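From: Margarida Lobo
To: workcell-talk
Date: 22 Jan 2022
Subject: Re: Stikesov open day - worth the trip?

On the list, Ghumman wrote:

> Did anyone from here get to the Stikesov open day in Clovley?
> Their mailing says the kitchen demo "handles everyday items
> without per-item setup" and that what we'd be buying is the
> same software they show on the screens. We have a budget
> meeting coming up and my boss has already forwarded me the
> flyer twice. Is there anything behind it, or is it another
> slide show? Also, did they let you touch anything?

I went, so I'll answer the last part first. No, we did not get to touch anything, as there was nothing there to touch. The whole demonstration ran in simulation on the big screen at the front of the hall. I don't hold that against them as such. We all test in simulation, and I would sooner see a decent simulated cell than a real arm that spends the afternoon in fault recovery. But the flyer says "live demonstration", and I think a fair number of people in the room had come to see metal move. The man next to me had driven in from Trorkinside and was not pleased.

The format was a talk, then up to 60 minutes of the simulated cell, then coffee. The presenter switched between a wide view of the whole table and a close view from up by the gripper. She seemed to like the close view best and kept going back to it.
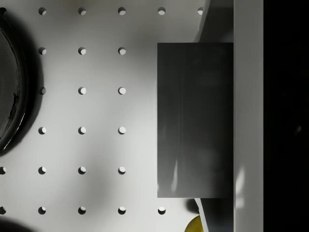 My first complaint is with how they count. The number on the slides was 400 runs, and when I asked what counted as a run I got two answers from two people. One said a run is a full clear of the table. The other said it is a single pick. Those are very different claims. If it's single picks then 400 is an afternoon's work for a computer, and I wouldn't put it on a slide. Somebody else asked for the failures broken out by object and was told it would be in the follow-up email. I have had the follow-up email. It has a link to the flyer.

Second, the objects. Plates, bowls, mugs, baskets, a banana. Everything has room around it. My kitchen at work has never looked like that and I doubt yours has. I asked whether they had tried plates in a stack, or a mug lying on its side, and the answer was that clutter is "on the roadmap for November". I wrote that down word for word, so we can all look it up when the time comes.

Third, and this is the one I'd take to your boss, the lighting and the surfaces. The walls are white and smooth, the cabinet is white, the gripper is white and so is the cutting board. It's a very bright cell. It makes for a nice clean picture on a projector, but I asked how the perception side copes with glare and a dirty lens and did not get far. The presenter said the textures are randomized in training. Maybe they are. They weren't randomized in anything we were shown.

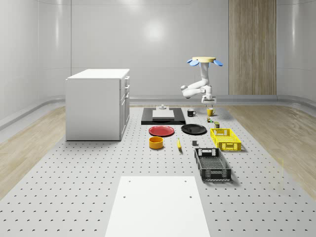 The demo cell in the wide view, arm over the yellow mug.

To be fair to them, a few things were better than I expected. The arm hangs from overhead, which I've been arguing for at our place for years, as it leaves the table edges free for people. The close view is useful too. You see what the gripper covers up and how much of the table you lose behind a finger, and most vendors prefer not to show you that. And the woman giving the talk knew her stuff once she got off the script. When I asked about contact forces she said straight out that she wouldn't trust the simulated numbers for anything soft. I'd have liked that sentence on a slide.

On "without per-item setup": I asked whether each object in the cell had a model loaded ahead of time. Yes, all of them. So there is setup, it's just been done already, and by them. What it costs you to add object number 17 after they've gone home is a question I'd get in writing. The price sheet lists 2 days of support and then goes quiet.

So, Ghumman, my advice is don't let the flyer decide anything. Ask for:

- the run log, with the definition of a run written at the top
- the same cell with your own objects in it, including a couple they'd rather not see
- a visit to a site where a real arm is doing this

If they say yes to the third one I'll happily come along and eat my words. I asked about it at the coffee and was told they were "in conversations" - make of that what you like.

Parking at the Clovley hall is bad, by the way. Use the lot behind the library and walk.

Margarida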